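Search this site Enter keywords Go

Local news | Community | Travby

02/04/2020

Free laundry service starts for Travby households

People in Travby who cannot go to the launderette at the moment can now have their washing done for free. The service was started by Thérèse Girard, who has run the Krishnan launderette in Skornell Street together with Kobe Stevens for many years.

Bags are collected from the doorstep in the morning and brought back the next day, folded. Each household may send 2 bags a week. Mrs Girard asks that people write their surname and house number on a piece of paper and put it inside the bag, and that woollen things are kept apart. 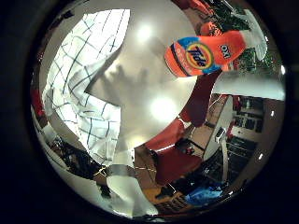

The idea came after several older customers telephoned to say they had no machine at home and did not want to take the bus. "One lady told me she was washing her sheets in the bath," said Mrs Girard. "She is eighty-three years old. I said to her, please stop, we will come to you."

Leaflets have gone to 400 homes in Travby and in the lower part of Tutedden. Mr Stevens drives the van himself and says the hills of Tutedden take the most time, above all the streets where it is not possible to turn.

The costs are paid for now with a gift of £4,000 from a former customer who does not wish to be named. With this money the service can continue until the end of May. A further £500 was collected by neighbours for fuel and washing powder.

Duvets and curtains cannot be accepted, because the large machine is waiting for a new part. Requests can be left by telephone at the launderette before noon, or by a note through the door.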